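Gomamier Table Oil — User Guide
Section 3: Care of the table surface

Please read this section before the first cleaning. It is valid for the Vevbridge dining table and for the smaller Ambrose desk. Both are delivered with the same pale top.

Look at the surface from low down, with the light coming from the other side. Dull places and old marks are easier to find in this way.
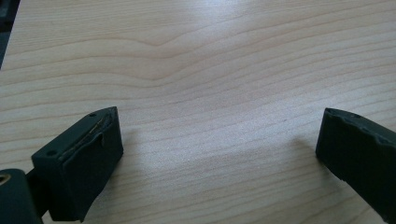 Pale tabletop with wavy grain, light reflecting on the upper part 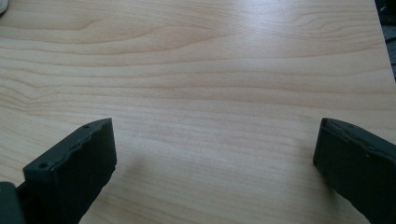 One reader of the earlier edition, Grurora, wrote to us that the word "dull" was not clear enough: "My top was dull everywhere after washing, so I started to polish it all. The next morning it was fine again. Please tell people to wait until it is dry." The remark is correct, and step 4 is now changed.

3.1 Weekly cleaning

1. Remove all objects from the top. Lift them, do not push them.
2. Wipe off dust and crumbs with a dry, soft cloth.
3. Wet a second cloth with lukewarm water and press it out well. Wipe along the grain, from one end to the other.
4. Dry the top with a clean towel. Wait 2 hours before you decide if a place is dull.

Note: For sticky marks you can add one drop of dish soap to the water. Wipe again with clear water afterwards — soap which stays on the top will collect dust.

CAUTION: Do not use scouring powder, steel wool or the green side of a kitchen sponge. Scratches made in this way are not covered by the warranty.

3.2 Hot and wet objects

1. Put a mat under every pot, also when the pot has a cork foot.
2. Wipe up coffee, red wine and beet juice at once.
3. If a white ring appears, leave it alone until the next day. Many rings go away without treatment.
4. If the ring is still there, order the care set, part number 952, and follow the leaflet in the box.

3.3 Edges and joints

Check the edges every 6 months. In February, when the heating is on, a narrow gap can open at the joint of the extension leaf. This is normal and it usually closes again in spring. Do not fill it with glue or wax.

CAUTION: Never pour water directly on the joint.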